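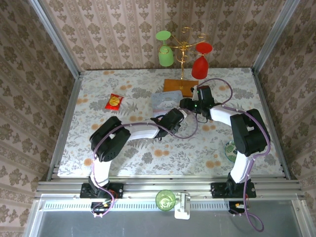 How do I hang a stemmed glass on the holder?
Turn the glass upside down and slide the stem into the branch from the open side, until the foot rests on the wire. Let it go slowly. If it swings a lot, wait until it is quiet before you hang the next one.

Can I use the stand for plastic cups?
Yes, if they have a stem and a foot. The green and the red cup hang on it in the same way as glass ones. Plastic is lighter, so please hang one on each side to keep the balance.

How many glasses can it carry?
The Colari stand is made for 4 glasses of normal size. Very big wine glasses will touch each other, and then we recommend only 2.

How do I clean the gold wire?
Wipe it with a soft dry cloth. Do not put it in the dishwasher, and do not use vinegar. The wooden base may be wiped with a cloth that is a little damp, but it should not stand in water.

May I put it on a tablecloth?
You may. Make the cloth flat first, because a fold under the base makes the stand lean. On a printed cloth with leaves and flowers the gold wire looks very nice, in our opinion.

Where do I put coasters and snacks?
Keep them at a hand's width from the base, so that guests do not push the stand when they reach for something.

A branch is bent. Can I order a new one?
Single branches are not sold. Write to the Prultholm shop with the item number 878 and a photo, and we will answer what is possible. Orders under 50 euros pay the postage.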